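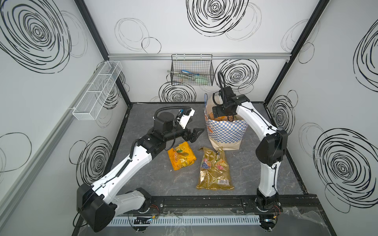
Pad rebuild, bench notes 10/05/2026

Sunday, quiet, got a decent run at it. Picking up from the stick module swap. Both Pliden pads on the bench, the grey one (stock, mostly) and the black one (my parts). Trarley shell on the black one, still creaks at the left grip when you squeeze. Leave that for later.

Sticks

Grey pad first. Left stick drifts up and slightly left at rest. Not much in menus, very obvious in anything with a slow camera. Opened it, blew it out, contact cleaner on the pots, worked the stick in circles for a few minutes, let it sit while I had lunch. Back together, same drift. Maybe a touch less. Not going to clean it again, the track is worn and cleaner doesn't put carbon back.

Black pad has the Plelto magnetic modules. No drift at all at rest, but centre isn't where the console thinks centre is. Ran the calibration routine twice. First time I bumped the stick during the hold step and got a horrible result, everything pulled right. Second time fine. Note for whoever does this next: put the pad DOWN on the mat for the hold step. Don't hold it in your hands.

Outer range on the Plelto modules overshoots the circle in the corners. Some games don't care. The racing one does, you get full lock earlier than you expect. Trimmed it in software, bit better. Would rather fix it in firmware but I can't find where the scaling lives.

Desoldering

Fourteen pins a side and I still hate it. What worked today:

low melt solder on every pin, more than feels polite
hot air from underneath, keep it moving
board held in the clamp at the edges, NOT over the battery connector
pull straight up, if it doesn't come don't pull
braid afterwards, clean flux, check the holes against the light

Lifted one pad on the right side, ground pin luckily, other ground pins carry it. Tacked a bit of wire across anyway. Ugly but it's solid. Took the iron down a bit after that.

Don't use the cheap braid in the top drawer. It doesn't wick, it just gets hot and sits there. Binned it.

Triggers

Short-throw stops fitted to the black pad. Right one good. Left one sits proud, so the trigger never gets to zero and the game reads it as a tiny constant brake. Spent ages blaming the sensor. It was the stop. Shaved the foot of it with a file, refit, now reads zero. Do the same on any spare sets from that bag, they're probably all out of the same mould.

Magnet in the left trigger was a bit loose too. Dab of glue, clamped, left it. Make sure it's the right way around before the glue goes in – I checked twice this time. Last July's effort still stings.

Face buttons

New membrane from Pramanik. Firmer than stock. A and B feel good, X is mushy on one side, like it isn't seated. Took it out and put it back, same. Could be flash on the moulding. Swapped the stock membrane back in to compare and X was crisp again, so it's the membrane and not the shell. Put the new one back in after trimming the edge with a scalpel. Improved but not right. Will ask for another one.

Also the ABXY caps are not interchangeable, the keying is different on each. If one won't go in, it's the wrong hole. Wrote this down before and forgot it again.

Back paddles

All four register. Remap holds through a power cycle, doesn't hold through a full battery disconnect. That's annoying but I suspect it's how the board was designed. Lower left paddle double-fires if you press it at the very tip. Tried a thin shim behind the switch, stopped the double-fire but made the click feel dead. Took the shim out again. Need something half as thick, might try a strip of kapton.

Battery

Old cell out of the grey pad, a little puffy, bagged it for the recycling drop-off at the hardware store. New cell fits but the lead is short and comes out the wrong side, had to route it under the rumble bracket. Check it isn't getting pinched when the back goes on! I closed it up once and felt it catch. Opened it, no damage to the sleeve, rerouted along the edge and taped it down.

Charged it from flat on the bench supply side port. No heat to speak of. Haven't done a proper run-down yet.

Weight, since it came up last time: black pad with everything in it is 265 g on the kitchen scale. Heavier than I'd like. The paddle board and the metal sticks are most of the difference. Could go back to plastic stick tops and I doubt I'd notice in play.

Wireless

Had a dropout on the black pad, two of them within a couple of minutes, then nothing for the rest of the session. Antenna is the little trace near the top of the board and my wire tack on the right stick runs closer to it than I'd like. Moved the wire. No dropouts after but I wasn't playing long enough to be sure. If it comes back, try the grey pad's board in the black shell and see which one the fault follows.

Wired mode fine on both. Cable matters, the long one from the TV cabinet is charge only and I lost a good bit of time to that. Put red tape on it.

Latency check

Very rough, tapping A against the counter on screen and filming with the phone in slow-mo. 50 taps wired, 50 wireless, on the black pad only. Didn't see anything that worried me. A few wireless taps look a step late but my reading of the video is not good enough to say. Needs the LED soldered across the button so there's something definite to look at. Not today, had enough of small soldering.

Shell

Screws on the Trarley shell bite into bare plastic, no inserts. Third time open now and the bottom right one is starting to strip. Stop opening it for fun. Or fit brass inserts, if there's meat enough around the posts, haven't measured.

Grip creak: tried a bit of felt tape inside the left handle. Creak is quieter, moved somewhere else. Might be the battery door.

Colour match between front shell and the trigger caps is off, one is a warm black and the other's nearly blue. Only shows under the bench lamp.

Parts used

1 pair Plelto stick modules
1 Pramanik membrane (trimmed)
1 trigger stop set, left one filed
1 cell, short lead
low melt, nearly out
felt tape

To do

order low melt and proper braid
ask Pramanik re X button on the membrane
kapton shim for lower left paddle
full run-down on the new cell, write the time on the pad
5 cycles of the calibration on black pad, see if centre moves between them
find where the outer range scaling is set
replace grey pad left stick, no more cleaning
LED across A for the latency thing
check grey pad rumble, right motor sounded rattly when I put it back togehter, might be the lead touching the weight

Grey pad is on the shelf with the back screwed on but the bottom middle screw left out on purpose, it's in the lid of the blue tin. Black pad is charging, please don't take it, trigger glue wants overnight.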